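Callon to supply ready-to-eat avocados to Hircombe shops from March

Callon, the family-owned fruit and vegetable wholesaler, will begin supplying ripened avocados to independent shops in and near Hircombe from March. The fruit will be sold under the Vestard name, which until now has been used only for the company's potatoes and onions.

The first deliveries will go to 46 shops, cafés and farm stalls. Each will be able to order avocados at one of 2 stages: "today", for fruit that can be eaten on the day it is delivered, and "later", for fruit that needs a few more days in the bowl. Shops can mix both in the same order.

Callon has bought avocados in for its customers for many years, but always hard, and in boxes too large for most small shops. A greengrocer might sell half a box before the rest went soft all at once. In a survey of its customers last autumn, the company found that waste was the main reason smaller shops had stopped stocking them. Several said their own customers had given up too, after cutting open one brown avocado too many.

Under the new arrangement the fruit is held in a ripening room at the Hircombe depot, where the temperature is kept steady and the boxes are checked each morning before the vans are loaded. The smallest order is a single tray.

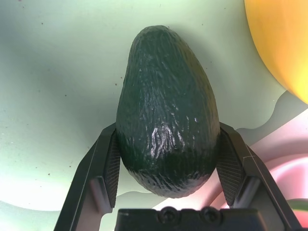 Most of the avocados will be Hass, the variety with the dark, pebbly skin. Callon chose it for its flavour and because the thick peel stands up well to van journeys on country roads. Smooth green varieties will be offered when Hass is short, and will be marked clearly on the tray, as the colour of the skin is not a useful guide to ripeness with those types.

A card will go out with every first order for shops to put up beside the display. It asks customers not to squeeze the fruit with their fingertips, which leaves bruises that only show once the avocado is opened. The better way is to rest it in the palm and press gently near the stem end. If it gives a little, it is ready. The card also says that a ripe avocado will keep for a day or two in the fridge, and that a firm one will soften faster in a paper bag with a banana.

The ripening room was fitted by Melnyk, a refrigeration firm which also looks after the cold stores at the depot. It takes up part of the old packing shed, a brick building put up in 1931 and last used for apples. The outside walls and the roof have been kept as they were. Inside there are new insulated panels, a new floor and racking for 470 trays.

Work on the room began last summer and was finished ahead of the winter, and Callon has been running it on small loads over the past few weeks. Fruit from those loads went to the staff canteen and to 2 cafés in Hircombe, whose comments led to a change in the length of time the "today" fruit is held.

Prices will be set weekly in line with the rest of the Vestard list. Trays are cardboard and can go in with ordinary paper recycling, or be handed back to the driver at the next delivery.

Callon hopes to add mangoes and pears to the ripening room later in the year - pears first, if the local crop is good. No decision has been made on delivering beyond the present van routes.

Shops that already have an account with Callon can add avocados to their usual order by phone or on the weekly sheet. Orders placed before 3pm will go out on the next morning's van. New customers should contact the Hircombe depot to open an account.

ENDS

Notes to editors

Callon supplies fruit, vegetables and salad to independent shops, cafés and farm stalls from its depot in Hircombe. Vestard is the company's own label.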